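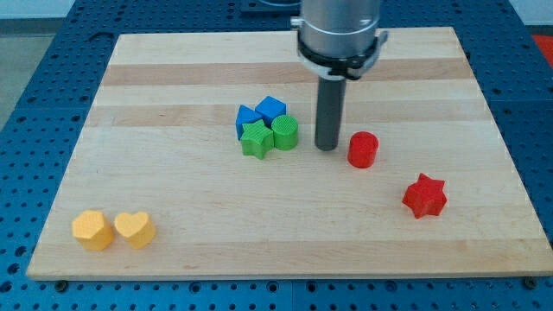

Wooden board on a blue metal table.

Week 6: Election petitions and the "substantial effect" test
Handout for the seminar on courts and contested elections
Naledi Mabuza

Read the Trutby case file before class. It is a teaching file, 17 pages long, and you should bring a marked-up copy.

1. What a petition claims to do

A petition asks a court to set aside a declared result. The usual grounds are that the winner was not qualified to stand, that the winner did not get a majority of lawful votes, or that the election was not run according to the rules. The third ground gets most of the attention and has the worst record.

The reason is the substantial effect test. In many systems the petitioner has to show that the rules were broken and also that the breach affected the result in a serious way. Textbooks call this a sensible balance. I am less sure. It asks the losing side to prove what voters would have done in an election that never took place, using records held mostly by the body being accused.

2. The Trutby file

Declared winning margin: 400 votes. The petitioner, Faizal Halim, says that result sheets from 10 polling stations were altered after the count. The tribunal accepts that the sheets from six stations carry unexplained changes. It then dismisses the petition on the ground that he has not shown how many votes were involved.

Look at the order of reasoning. The tribunal finds the sheets unreliable, then relies on the totals printed on those same sheets to say the margin was not disturbed. The appeal judgment repeats the point in one paragraph and moves on. You may think there is a good answer to this. If so, write it down and be ready to defend it.

3. Time limits

Short deadlines are defended as protecting stability. Fair enough, a governor can't spend a full term waiting for a ruling. But a deadline that runs while the petitioner is still waiting for certified copies protects whoever is slow to hand them over. The Lubis commentary treats this as a minor problem of procedure – I would read that chapter with some care.

4. Dissents

Final courts like to speak with one voice in election cases. A unanimous ruling looks strong from the outside. It tells you very little about how closely the evidence was read, and students tend to give it too much weight in essays.

For discussion

Who should carry the burden once tampering is admitted?
Would a rerun in the six affected stations have been a better order than dismissal? What would it do to turnout there?
Does "the appeal lacks merit" count as a reason?

Written work: two pages on section 2, handed in before the next seminar. Please don't summarize the facts, I have read them.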